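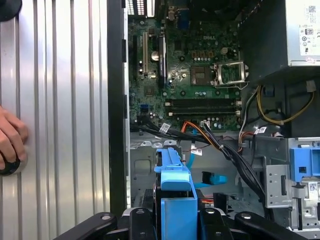

Dell desktop tower with the side panel off. The coin cell sits between the white PCI slot and the dark card housing.

Replacing the CMOS Battery and Checking Memory Slots in a Desktop Tower

2022-04-21

A desktop that loses its clock setting every time it is unplugged usually needs a new coin cell. The job takes a few minutes once the case is open, and it is a good time to clean the board and check the memory slots.

Before opening the case

Shut down from the operating system, switch off any power strip and pull the cord from the back. Hold the front power button in for ten seconds to drain what is left in the supply. Disconnect the monitor, network and USB cables. Lay the tower on its side on a firm table, access panel up. Carpet is a poor surface.

If the machine still starts, write down the BIOS settings first. Boot order and SATA mode are the two that cause trouble later. A machine set to one SATA mode and restored to another may not load its system at all.

Removing the panel

Release methods vary. Some towers use a latch on top, some use two thumbscrews at the rear, and some have both. Slide or tilt the panel as the model requires and do not pry at the front edge. Ridged metal panels scratch easily and will also scratch a tabletop, so put a towel under them. Touch bare metal on the chassis before reaching in, and again whenever you have walked away from the table.

Finding and changing the cell

The battery is a round silver disc lying flat in a holder. On many boards it is close to the expansion slots, and a long card can make it hard to reach. Take the card out if your fingers do not fit – one screw or clip at the bracket, then pull straight up.

Read the type number on the old cell. CR2032 is the common size. Note which side faces out before you remove it. Press the small metal tab on the holder away from the cell and the cell will lift. Use a fingernail or a plastic tool. A screwdriver tip can slip and cut a trace.

Hold the new cell by its rim, set it under the fixed side of the holder and press the other side down until it clicks. A meter should read at least 3 volts on a new cell. Replace anything below 2.8.

Memory slots

Open the white latches at the slot ends. Blow out dust with short bursts of canned air, can upright. Line up the notch in the module with the key in the slot and press evenly until the latches close. With no memory installed, most boards will beep or flash a code and go no further.

Processor socket

Leave the bracket closed unless you are replacing the processor. If it is open, keep dust and fingers out of the socket. Any time the heatsink comes off, remove the old thermal compound from both surfaces with isopropyl alcohol and apply a fresh amount the size of a small pea.

Cables

Drive and power cables should lie clear of fans and the panel edge. Bundle slack with hook-and-loop strips. Zip ties work but must be cut for the next repair, and cut ends are sharp.

Closing up

Check the case for loose screws, refit the panel and reconnect the cord. The first start may stop with a message about date and time or default settings. Enter setup, put in the correct time, restore the settings you wrote down, save and exit. Unplug the machine overnight and check the clock in the morning. If the time is wrong again, look at the holder contacts for corrosion.

Tape over both faces of the old cell and take it to a battery drop-off. Keep it away from children and pets until then.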